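I finished *The Road to Flurard* last night at an hour I'd rather not admit, and I am still buzzing! It's a frontier novel by Othmane Ramadan, 567 pages, and I tore through it in six days (with a job and a dog, mind you).

Rezaei is a retired surveyor who gets pulled back into the hills when a mail rider vanishes outside Nirnovville. He's stubborn, he's a terrible shot, and he talks to his mule more than to people. I loved him by page 30. The villain, a land agent called Fliment, doesn't show up until chapter 17 – and when he does, oh boy, that dinner scene. I read it twice. 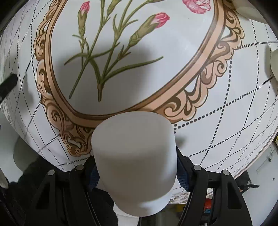 ## What I'd grumble about

The middle drags a little once they reach the river. There's a long stretch about water rights that I skimmed, then had to go back to when it mattered later (serves me right). And I never did work out what happened to the preacher's brother, so if you caught it, please leave me a comment!

Still, that last ride through the snow is the best thing I've read all year. The sequel is due in September and I've already put my name down at the library.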